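In defence of the round table

We have spent a good many years in this country arguing about open-plan offices, and I have done my share of it, in this paper and at more than one family dinner. What we hardly ever argue about is the table. Somebody orders one from a catalogue, a couple of blokes carry it up in the lift, and that's the shape of your working day settled for the next decade.

My own view, arrived at slowly and over a great deal of tea, is that the best desk in any workplace is a round wooden table with a decent shine on it, a few comfortable chairs pulled up, and as little as possible left on top. When I was at Willent we had 12 identical white benches and one round table down by the window, and you can guess where everyone wanted to sit. People brought their mending to it at lunch. The whole of the Girar job was sorted out there one wet April, with the plans hanging over the rim like a tablecloth.

Part of it is the colour, I think. Honey-coloured timber is kind to people. It picks up the lights and throws them back at you a little softer, and even the plainest bits of office clutter look as though they belong to somebody. A mouse with little cartoon characters on it would look silly on a grey bench. On a table like this one it's rather cheerful, and I find I don't mind the mat either, with its thin lines running in to a small green logo.
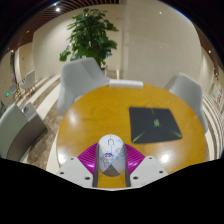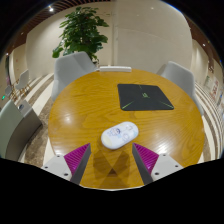
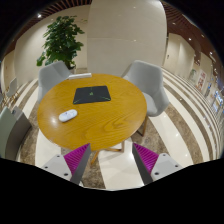
Berwyn Craddock wrote to me after I aired some of this last month, and his complaint was that a round table is lovely until you try to do a day's work at it. There is nowhere to put your left elbow, he said, you can't push it against a wall without wasting the corner, and a mouse mat with square corners never sits happily near a curved edge. He has gone back to a proper rectangular desk, which cost him $400, and he wouldn't swap it for anything.

Well, I take the point about the elbow. I've felt it myself, usually by mid-afternoon, when I've slid forward in my chair and there's suddenly no table under me. But I'd say a mat can go wherever there's room for it, and the thing can be shifted along when a neighbour turns up with a laptop and a slice of banana bread. You can't do that at a bench, where every place has its owner and its boundary, and a colleague's elbow in yours is a diplomatic incident.

As for the wall, please don't push a round table against one! Give it the middle of the room, put a big leafy plant behind it, and let people walk the whole way round. It does use up floor, I'll grant him that, and floor costs money. Still, I'd sooner lose two filing cabinets than the one spot in the building where people look up when you sit down.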